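FOR IMMEDIATE RELEASE
2024-11-04

Tolham Opens Weigh-and-Plate Tables at Selleck Street Kitchen

Sixteen-seat room will offer portion and food scale sessions through the winter

SELLECK – Tolham, the kitchen training company, has opened a new practice room at its Selleck Street site. The room is set up for one subject, weighing food before it is served, and is open to home cooks, school kitchen staff and people who run small food stalls.

The room seats 16 and has 5 worktables. Work on it began in August, in a space that Tolham had been using to store folding chairs. The walls were painted in a light color and left plain. The tables have gray tops and were moved over from the company's older room on Farah Road.

Each session lasts two hours. Participants learn how to zero a digital scale, how to weigh an item directly on the scale, and how to keep a written record of weights before and after trimming. Later in the session they move the weighed food to a serving plate and compare it with the portion listed on a recipe card.

Whole vegetables are used for most of the exercises. Corn is the first item in the course booklet. Ears of corn can differ a good deal in weight even when they look alike, and a recipe that calls for "two ears" can come out differently each time it is made. Potatoes, carrots and squash follow in the second hour.

"Most of the people who come to us own a scale and keep it in a cupboard," the company said in a statement. "We wanted a room where it stays on the table and gets used for everything."

The course booklet was put together with Plestska, a printing and recipe publishing firm that has worked with Tolham on two earlier titles. It runs to 46 pages and includes blank tables for recording weights in grams or ounces. A copy is included in the price of the session. Extra copies can be bought at the front desk.

Sessions cost $26 per person. Groups that book the full room may choose their own start time. Scales and plates are supplied, and participants do not need to bring any food. Aprons are available on request. Anyone with a food allergy should note it on the booking form.

Bookings can be made at the Selleck Street front desk or by phone during office hours. Farah Road will continue to host Tolham's baking and knife skills classes, and the schedule there is unchanged.

Press visits to the new room can be arranged through the Tolham office.
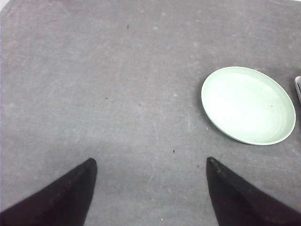
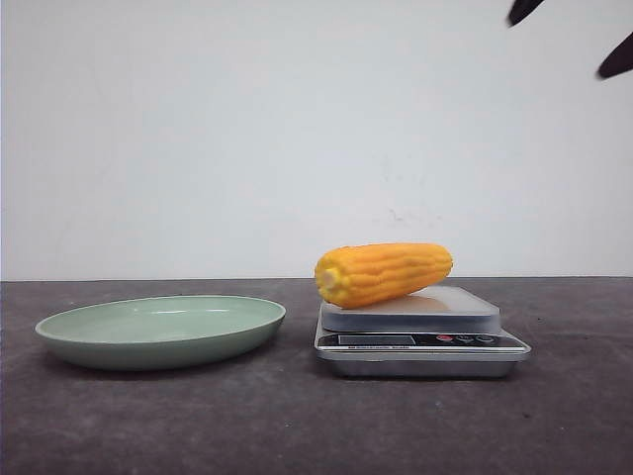
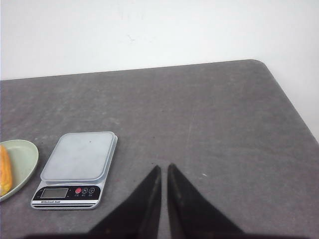 From first to third: a gray tabletop; an ear of corn on a digital kitchen scale, next to a pale green plate; the scale and plate on the gray table.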